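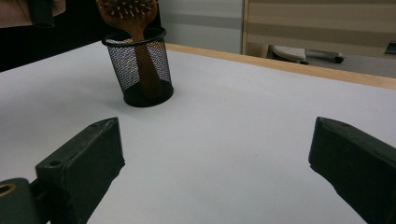 The catalogue record turned out to be the most exciting part of the Lendgate study, which none of us expected when we began visiting the branch in May. Our interest was in how readers with low vision find, choose and borrow from a "library of things", and we had supposed that most of the difficulty would lie at the shelf. Shelves do matter, of course. Contrast between an item and the surface beneath it came up again and again in the interviews, and the sort of contrast readers had in mind is easy to see in Figure 1, where the black rim and base of the pen cup stand out strongly against the white tabletop, while the fine mesh between them lets the pale background through. Several readers told us they look for edges first and fill in the rest by touch. That one remark changed the way we wrote our records! A record that says "cup, black" gives a reader very little to go on; a record that says "open top, solid rim, mesh sides" tells them what their fingers will meet.

We therefore rewrote the records for one bay of the Lendgate collection in a fixed order: overall shape, then the part to take hold of, then surface, then colour, and only after that the maker and model. Colour was kept for everybody, including readers with no sight at all, at the firm request of Josée Lemieux, who ran the interviews and who had heard from participant after participant that they wanted to know it (for matching a kitchen, for telling a neighbour which one to fetch, or simply out of curiosity). The rewritten records went into Clesa, the branch's existing catalogue, with no change to the software. We were delighted by how little technical work this took: the notes field was already there, it was already read aloud by screen readers, and it had been standing almost empty for years.
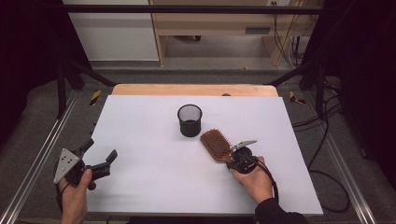
Sixteen readers took part in the trial, nine of them regular users of the branch and the others invited through the Quiambao reading circle. Each was given a set of borrowing tasks to do with the old records and a matched set with the new ones, and was asked to think aloud throughout. Sessions were recorded and written up in full, giving us 3370 separate remarks to code. The coding was done in Prutik by two of the authors working apart, who then met on a Wednesday to go through every disagreement. It was a long day and a very good one, and the category we now call "knowing where to hold it" came straight out of that meeting.

What pleased us most was the change in the kind of question readers asked. With the old records, they tended to ask staff what a thing was. With the new ones, ten readers moved on quickly to whether it would suit them: would the handle be too thick, could it be washed, was there a lighter one? These are the questions any borrower asks, and hearing them so early in a session was a real joy. Length was a worry for a few participants, particularly those who use a screen reader at a slow speed, and we took this seriously. Putting shape and handle at the front allowed them to stop listening once they had enough, although two asked for a short version as well, and we return to that request in the next section.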